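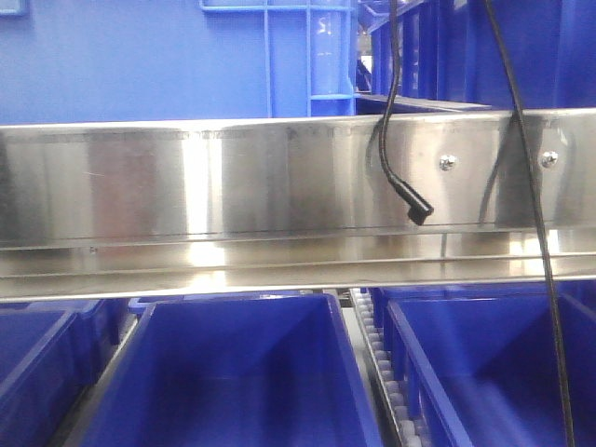 Furbridge Public Market Hall
Frequently Asked Questions for Stallholders

Who may apply for a stall?
Any food or craft business registered in Furbridge or Sterkport may apply. Applicants from other towns are placed on a waiting list, which is reviewed every December.

How large is a standard stall?
A standard stall has 12 feet of counter. Double stalls are offered only to traders who have held a standard stall for a full year.

What does a stall cost?
The annual fee for a standard stall is $1,692, payable in full or in four equal parts. Water is included. Electricity is metered and billed separately.

May I share my stall with another business?
Yes, with written approval from the Market Office. Both businesses must be named on the license - the office does not accept private arrangements between traders.

When may I unload?
Vehicles may use the Belenska Street entrance before opening time and for 30 minutes after closing. The Sqalli Lane gate is for hand carts only.

What are the rules for food counters?
Food counters must be cleaned at the end of each trading day. Raw meat and fish may not be sold from the same counter as bread or cooked food. A current food handling certificate must be displayed at the stall.

Can I make changes to my stall?
Shelves and signs that stand on their own do not need approval. Anything fixed to a wall, floor or counter requires a permit, for which the fee is $40.

How do I give up my stall?
Notice must be given in writing 30 days in advance. Fees paid beyond the end of the notice period are refunded by check.

Whom should I contact?
Questions about licenses and fees should be sent to Wael Tawfik, Market Office. Questions about repairs should be sent to Wael Ait Ali, Building Services.

Last updated: 2025-12-21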